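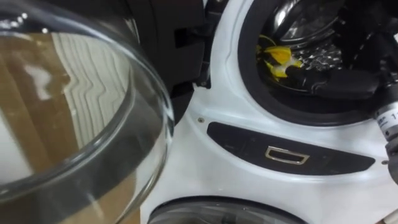
4. Loading and the first wash

OK, on to the fun bit! I'm assuming you've leveled the Valta and hooked up the water (sections 1 to 3, go back if you skipped them – I did, and I paid for it).

1. Pull the door all the way open. The glass is thick and sticks out a fair way, so keep your shins clear.

2. Run one empty cycle on hot first. Mine smelled like a new shower curtain until I did.

3. Put things in one at a time and shake them out as you go. Bunched-up cloths stay bunched up.

4. Run a finger along the black rubber seal before you shut the door. Socks love it in there, and so do thin straps and ties.

5. Push the door until it clicks, pick your program and press start.

Note: Bright yellows and reds go in alone the first couple of times. Ask Marta Mykhailiuk about her pillowcases!

Caution: Don't lean on the open door or hang wet towels over it. The hinge carries all that weight, and a new one cost me 80 dollars plus a 10-day wait.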